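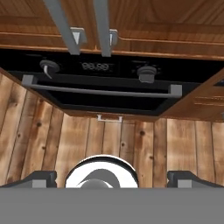

Fig. 1. Built-in oven under a wooden cabinet.

Household Energy, Handout 4
Base load and peak load in the home

Last time we spoke about the meter and how to read it. Please bring again your own readings, we will need them in the second hour.

1. Two words which students often mix

Power is how fast the electricity is used at one moment. We measure it in watts. Energy is how much was used over a period, and we measure it in kilowatt-hours. On the bill you pay mostly for energy. The cable in the street, however, must be thick enough for the power.

A heater of 2000 watts which works for half an hour uses one kilowatt-hour. A small device of 10 watts needs one hundred hours for the same. In your exercise from last week several people wrote "kilowatts per hour" for energy. This is wrong and I will take a point for it on the test.

2. Base load

Base load is the part of the demand which never goes away. In a typical home it comes from the refrigerator, the internet router, the standby of the television, the circulation pump and sometimes an old freezer in the basement. You find it best at night, when everybody sleeps and the meter moves slowly.

Calculation for the blackboard: a base load of 300 watts, multiplied by 24 hours, gives 7.2 kilowatt-hours per day. Please do the same with your own night reading. The refrigerator switches on and off, so one single look at the meter is not enough. Take the reading twice, with some hours between.

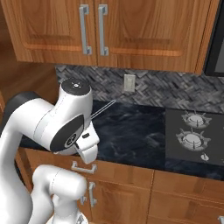 Danuta Hrebin
Lecturer in Household Energy, Skendley

3. Peak load

Peak load is the highest demand in a given period. For one home it is short and quite random. For a whole district it becomes smooth, because not all families cook in the same minute. Engineers call this diversity. The more homes on one transformer, the lower the share of each home in the common peak.

The Hotonberg data set, which you have already on the course page, covers 634 homes on the Sineven line. Look at the curve for January. There is a small hill in the morning, a flat part, and then the large peak at 7 in the evening. In July the evening peak is lower and comes later.

Compare this with Tapia, where many homes heat their water at night on the cheap tariff. The curve there has a second peak after midnight. The total energy per home is nearly the same as in Hotonberg, but the shape is different, and for the network the shape is what costs money.

4. Moving the load

Some uses can wait and some cannot. Washing, water heating and charging of a car can wait for several hours. Lighting cannot, and cooking only a little. A tariff with two prices makes sense only if the family has enough of the first kind.

For the next meeting

Draw the daily curve of your own home from at least six readings. Mark the base load with a horizontal line. Write under the curve which uses you could move, and to what time. One page, by hand is fine.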